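From: Areeba Mohmand
To: Kiletti house list
Date: Aug 30, 2018
Subject: Re: [kiletti] sign-in table, cloths, and who has the book

Quick one, I'm between calls. Answers under each bit.

Hendrik De Bruijn wrote:

> Hi all,
>
> Three things before the open house. First, which cloth are we using on the sign-in table? Last year's white one has coffee on it and Shanti says it won't come out. Second, do we have a proper guest book or is it loose sheets again? We lost half the addresses in November because the sheets went home in someone's tote bag. Third, pens. The ballpoints skip on anything with a bit of tooth to it.
>
> Also Durus still wants the final number for folding chairs. I have 210 from Valdemar and 306 from the old spreadsheet and I don't know which to beleive.
>
> Hendrik

> which cloth are we using

The dark blue-green one. Found it in the hall closet under the Stirkavness banners. Creases from being folded up, and it picks up lint like crazy. If anybody has a lint roller please bring it. I am not ironing on site again, the outlet by the door trips if you so much as look at it. Danish, could you take it home and press it? Low heat, it's fabric but I don't know what kind, no label.

> a proper guest book or loose sheets

Book! Blue hardcover, plain enough, should hold up to people leaning on it. Please nobody take pages out for shopping lists (you know who you are). Name, mailing address, email if they want. First 2 pages stay blank so Shanti can write the welcome in.

> pens

Going with a marker. The white one with the orange-red tip. Leave it ON the book so it doesn't roll off. I'd like a spare in the drawer, can someone pick one up. Haven't checked if it bleeds through the paper, will try it on the last page tonight. If it does we go back to ballpoints and I'll buy decent ones.

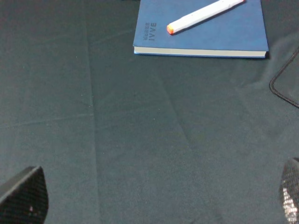
*The cloth, with the book and marker on it. Look at the creases.*

> 210 from Valdemar and 306 from the old spreadsheet

210. The 306 was from when we still had the upstairs room. Valdemar, pls confirm to Durus directly, their guy never answers me. Ask about delivery too, last time they came to the Pavliuk side and we hauled everything across the yard.

Other stuff:

- Table itself goes to the left of the coat rack, same as before. Not in front of the radiator.
- Name tags: 37 left in the box, I'll order more.
- Shanti, do you still have the little cash tin? Need it back by setup.
- White cloth can go in the rag bin unless somebody wants it.

Have to run. Reply to the list please, not just me, I lose things.

Areeba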